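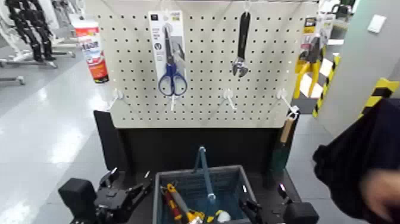 Where can people in Pollton borrow tools after the summer?

In the former shoe shop of the Özkan family, at the lower end of Station Street, where the tool library will open its new rooms at the end of August.

The tool library of Pollton is moving. For three years it has lent out drills, ladders and garden equipment from a garage behind the swimming pool, but the garage has become too small and the roof lets in rain in two places. The new address is larger, has a proper front door and is next to the bus stop for Dultach.

The library has 112 paying members at the moment. A household pays once a year and can then take home up to three tools at the same time, for one week. Those who need a tool for longer may ask for a second week, unless another member has already reserved it.

"In the spring everyone wants the same machine," said Zerrin Kaplan, who started the library and still stands behind the counter on most evenings. "We had people waiting a month for the hedge trimmer. Now we have two of them, and I think we will still have people waiting."

The collection has grown to more than 500 pieces. A large part came from residents who moved to a smaller home or cleared the shed of a parent. Kaplan asks people to telephone before they bring something, as the library does not accept petrol machines any more and has no place for paint or glue that has been opened.

The shop in Station Street has been closed for a long time. Orhun Avcı, a grandson of the last owner, lets it to the library for a low rent during the first two years. After that period the two sides will talk about the price again. Avcı said that he had received other offers, among them one for a telephone shop, but that his family preferred to see something in the building that the street could use.

The work inside is nearly done. The old carpet has been taken out and the wiring is new. Womari, the joinery firm from Dultach, made the counter and the shelves in the back room. The cellar will stay empty for now, because the stairs are steep and it is not allowed to receive the public there.

Opening hours will change as well. The garage was open in the evening only, and this was difficult for people with shift work. In Station Street the library will also open in the morning from 9 to 12, at first on a trial basis until the end of the year. Reservations can still be made by telephone or on the paper list at the counter. A website is planned, but there is no date for it.

Neighbours are mostly positive, although parking is a worry for some of them. Marwa El Ouafi, who has the bakery across the street, already has delivery vans in front of her window every morning. "I am glad that the lights will be on again over there," she said. "But a person who comes for a ladder does not come by bicycle." The town has promised one loading space with a limit of fifteen minutes. It will be painted on the road before the opening.

There will be short courses again from the autumn. The first one is about sharpening garden knives and shears, and is given by Annelies Claeys, a retired gardener. The second is about hanging a shelf on an old wall – a subject which members have asked for many times. Both courses are free for members, other residents pay a small amount at the door. There is room for twelve people in each group.

The garage will close one week before the new rooms open. Tools that are on loan during that week do not need to be returned in between and can be brought directly to Station Street. Members keep their old card and their old number.

On the opening day the doors open at 10 in the morning. El Ouafi will provide the coffee and cake, and visitors can put their name on the list for the autumn courses at the counter.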